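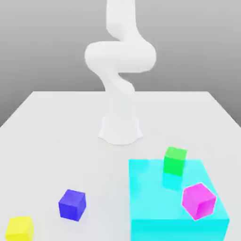 Can a Robot Arm Tidy Up Yet? Blocks, Shelves and a Lot of Missed Grabs

Final report, Introduction to Robotics
Shu-fen Lau and Ashok Srivastava
Friday, October 16, 2020

1. Why we picked this

We both spent the summer stocking shelves at a housewares store in Flinport, and by July we had each said "a robot should be doing this" enough times that it became our project. Putting a box back where it belongs is about the simplest job in the building. So is clearing a kitchen counter at home. We wanted to know how close a machine is to doing either one, and we wanted to find out by trying it ourselves in simulation.

We did not have a real arm, so everything in this report happened on a computer. That turned out fine for a first project! You can drop a block 800 times and never crawl under a desk to get it back.

2. The task

We boiled tidying down to blocks on a white table. There is a see-through cyan platform, wide and low, and four small cubes: green, magenta, blue and yellow. The platform is our "shelf." A run can start with some cubes already on the platform and others on the bare table, like the green and magenta ones up top with blue and yellow down on the table. The arm has to get all four onto the platform without pushing any off.

Starting positions are random, and so is the way each cube is turned. A cube turned at an angle is harder to grab than one lined up with the table, and Ashok wanted plenty of those in the mix (Shu-fen did not, until the results came in).

We called our program Trutport. It has two parts. The first decides which cube to move next and where it should go. The second moves the arm: go above the cube, turn the gripper to match, come down, close, lift, carry, let go. Trutport is told the exact position of every cube by the simulator. We know that is a big head start and we come back to it in section 5.

3. What we ran

Each test was a fresh table. We ran 800 of them in total, split between two versions of the program. The early version always went for the nearest cube. The later version first checked whether there was enough room around a cube for the gripper to fit, and if there wasn't, it picked a different one and came back.

We gave the arm 14 grab attempts per table. After that we stopped the run and marked it as failed, even if three cubes were sitting there perfectly.

4. What happened

The early version finished 375 tables. The later one did better on crowded tables and the same on easy ones, but we changed the lift height halfway through its runs, so we don't think it is fair to put the two numbers next to each other. Next time we will freeze the settings before we start counting. Lesson learned.

The failures were the fun part. The most common one was the gripper coming down on a cube's corner and shoving it instead of closing on it. The second was dropping a cube on the platform so close to another that both slid. In 12 runs the arm carried a cube over, knocked a finished one off the platform, went to fetch it, and knocked off a different one. We watched one of those start to finish with our lunch going cold, cheering for it.

The platform's raised height also caught us out. Our first drop height was measured from the table, so the arm tried to push cubes down into the platform. One line of code fixed it, after two evenings of looking for it.

5. So, chores?

Not yet, in our opinion, at least not from what we built. Our cubes are all close to the same size, each one is a single color, and none of them is soft, sticky or full of soup. Real shelves have bags and bottles and things hanging over the edge. Our program also never has to look at anything. Give it a camera and we expect the score to drop a lot.

Still, we were surprised by how much of the job was there. Picking the order, making room, trying again after a miss: those are things we did by hand in the store every day, and the arm does a clumsy version of all of them. For one kind of box going to one kind of shelf, we think it could be useful with better grabbing.

6. What we want to try next

- Cubes of different sizes, then cans
- A simulated camera in place of exact positions
- Stacking, with two cubes high as the first goal
- Running the same code on a real arm, if the department lets us book one in the spring

Shu-fen wrote the cube-picking code and sections 2 and 4. Ashok wrote the arm motion and the rest. The drop height bug belongs to both of us.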